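Folklore Corner: The Lady in the Lake

2023-04-28

If you love a good drowned-village story, our June evening is for you! Trefor Phillips is coming to tell the old Welsh tale of the lake bride, the one who walks out of the water with her cattle and marries a farmer on the promise that he'll never strike her three times. He does, of course, and back into the lake she goes, cows and all.

What I love is how many versions there are. In some she comes back to teach her sons about healing herbs, and in others she's simply gone. Trefor has collected 131 tellings over the years (he'll share 2 of them in full, and they don't agree on much) and he's happy to argue about which came first.

We'll also have a table of water legends from elsewhere, with selkies, swan maidens and the bells people swear they hear under the waves. If your grandmother had one, bring it along and tell it. Short ones are welcome, half-remembered ones too! 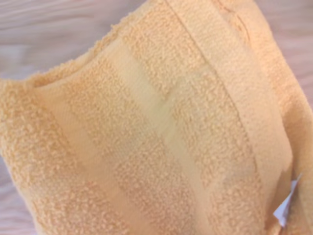

Doors open at seven, and the stories start as soon as everybody has tea.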